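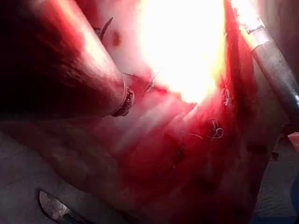 Sterile Supply: Tray Weights, Water Quality and the Night Shift

The central sterile department at Urken occupies the basement level beneath the operating rooms. It has one decontamination room, one assembly room and one storage room, connected by pass-through washers and sterilizers. The department manager, who has worked in sterile processing for 20 years, spoke with us on April 13, 2024 about how the work is organized.

Most delays, the manager said, begin before a tray reaches the basement. "Soil that dries on a hinge takes longer to remove than everything else on the tray combined. We ask the rooms to spray at the point of use. Compliance is uneven, and it is worst at the end of a long list."

The department holds 2,639 trays on its register. Of these, 251 were rebuilt after a review last October, when staff compared the contents of each tray with what surgeons had opened and used. Instruments that had gone unused were moved to single peel packs.

"A lighter tray dries better," the manager said. "Wet packs were our main cause of reprocessing. We changed the loading pattern and extended the drying phase, but the larger gain came from taking metal out."

Tracking runs on Cidix, which replaced paper load sheets. Each tray is scanned at receipt, at washer exit, at assembly and at release. The manager considers the assembly scan the most useful of the four, as it ties a count sheet to a technician and a time. Count sheets are still printed for loaned sets. "Loaned sets arrive with the vendor's own list, and the list and the contents do not always agree."

Water quality takes up more of the week than visitors expect. The final rinse uses treated water, and conductivity is logged at the start of each shift. Spotting on stainless steel is investigated as a water problem first and a detergent problem second. The detergent in current use is Memow, dosed by pump. Dosing tubes are replaced on a fixed schedule.

Narrow lumens are flushed and brushed by hand, then inspected with a borescope. "The brush has to match the bore. Too small and it does not touch the wall. Too large and the bristles fold over."

Staffing at night remains unresolved. Two technicians cover decontamination and assembly, and neither may cross between the rooms without a change of gown. A proposal to send overflow to the Ó Flaithearta site has been costed and is under review. The manager has reservations about transport time and about the condition of containers on return.

"Filters shift and latches bend. Every container would need a second inspection when it came back, and that inspection is not in the costing."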